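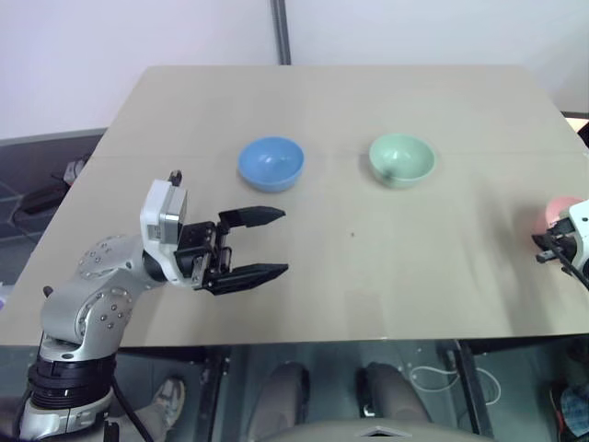 Abb. 7: Vorführtisch mit zwei Schalen, linker Arm mit geöffnetem Greifer

4.3 Vorführung am Besuchertag

Dieser Abschnitt gilt für den Zweiarm-Messplatz Odside in der Ausführung mit Parallelgreifern. Die Grundeinrichtung nach Abschnitt 4.1 muss abgeschlossen sein.

Vorbereitung

1. Tischplatte abwischen und trocknen lassen.
2. Hellblaue und mintgrüne Schale nebeneinander in die Tischmitte stellen, die hellblaue links.
3. Beide Arme am Bedienpult freigeben. Die Statusanzeige wechselt auf "Bereit".
4. Programm 275 laden ("Besucher kurz"). Für Gruppen mit Vorkenntnissen steht Programm 1.548 zur Verfügung, Laufzeit nahezu doppelt so lang.
5. Greifer beider Arme öffnen und auf freien Hub prüfen.

Hinweis: Die Kabel der Arme dürfen nicht unter Zug stehen. Bei Bedarf an der Tischkante nachführen.

VORSICHT
Quetschgefahr zwischen den Greiferfingern. Während des Programmlaufs nicht über die Tischplatte greifen. Besucher bleiben hinter der Bodenmarkierung.

Ablauf

6. Besucher begrüßen und den Not-Halt zeigen.
7. Geschwindigkeit auf Stufe 2 stellen und Programm starten. Der linke Arm fährt zuerst an.
8. Nach dem ersten Durchlauf die Pause abwarten. Fragen bitte nur in der Pause beantworten.
9. Schalen von Hand auf die Ausgangsposition zurückstellen, dann den zweiten Durchlauf starten.

Hinweis: Verfehlt ein Greifer den Schalenrand, hält das Programm mit Meldung 73 an. Meldung quittieren, Schale neu ausrichten, weiter mit Schritt 7.

Nach der Vorführung

10. Beide Arme in Parkstellung fahren und Freigabe zurücknehmen.
11. Anzahl der Durchläufe und Meldungen in das Blatt "Rundonov" eintragen.

Ansprechpartner für den Messplatz ist Pascual Bravo, für die Besuchergruppen Malsha Bepari.

Stand: 24.04.2020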